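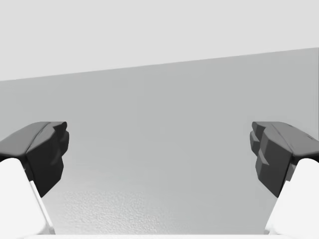
The Leltgate group asked whether the May open day would run on the simulator or on the real cell, as its members had been given both answers. The chair replied that the simulator would carry the morning and the cell the afternoon, and that the programme would be corrected to say so.

Minutes of the Open Day Working Group
January 22, 2022
Meeting room 2, Corholm

1. Previous minutes
Accepted with one correction. Under item 5, "controller" should read "control software". The change does not affect the action recorded there.

2. Demonstration, simulated part
2.1 The Ragab model of the two-finger gripper was shown on the meeting room screen. The view is the one visitors will get, looking between the fingertips to the work surface. No part was loaded at the start.
2.2 Leltgate asked for the view to be paired with a wider one of the whole arm. Visitors who have not seen a gripper before may not recognise the fingertips from so close. Agreed. The wider view goes on the left-hand screen and the close view on the right.
2.3 The colour of the work surface was discussed. Histeck would prefer a darker grey so that light parts stand out on the projector. The Corholm team prefers to leave the model as it is until the parts have been chosen. Left open.
2.4 The surface grain near the base of the gripper was queried. The modelling team will check whether it is a texture setting or a display effect and report back. It has no bearing on the grasp calculation in either case.
2.5 The open-and-close cycle was run at normal and at half speed. Half speed was judged easier to follow from the back row and will be the default. The operator may switch to normal speed on request.

3. Demonstration, real cell
3.1 The guard door interlock was tested before the meeting and the result entered in the cell log. The test is to be repeated on the morning of the open day, before visitors are admitted to the hall.
3.2 Visitors will stand behind the yellow line. Histeck asked whether the line could be moved closer to the guard. Declined. The present distance is the one in the risk assessment, and a change would mean a new assessment.
3.3 The cell will run a fixed pick-and-place program. No visitor will have access to the teach pendant. Those wanting to try the controls will be directed to the simulator station.
3.4 Should the cell stop on a fault, the operator will announce it, keep the door closed and hand over to the simulator. One restart may be attempted. After a second fault the cell stays off for the remainder of that session.

4. Visitor numbers
4.1 Registrations stand at 97, of which 51 are for the afternoon. The hall can take the afternoon group only if it is split. There will be 4 tours, with the same running order for each.
4.2 School groups are to be booked into the morning where possible. Leltgate will write to the two schools that have asked for a later time.
4.3 Late registrations will be put on a waiting list - no further places are to be promised by telephone.

5. Printed material
5.1 The draft handout uses "hand", "gripper" and "end effector" for the same item. "Gripper" is to be used throughout.
5.2 The handout will state plainly which pictures are from the simulator. The caption style used in last year's programme is suitable.
5.3 Histeck to supply its logo in a format that prints properly. The file received is too small.

6. Actions
Corholm team: correct the programme; set half speed as the default; set up the two-screen layout.
Modelling team: report on item 2.4.
Histeck: supply a logo; propose parts for the demonstration, with weights.
Leltgate: write to the schools; revise the handout.

7. Other business
The projector in the hall has a weak lamp. A quote for a replacement has been requested. If it does not arrive in time, the spare from the training room will be used, with the blinds closed.

8. Next meeting
To be set once the parts list has been received. Item 2.3 will be taken first.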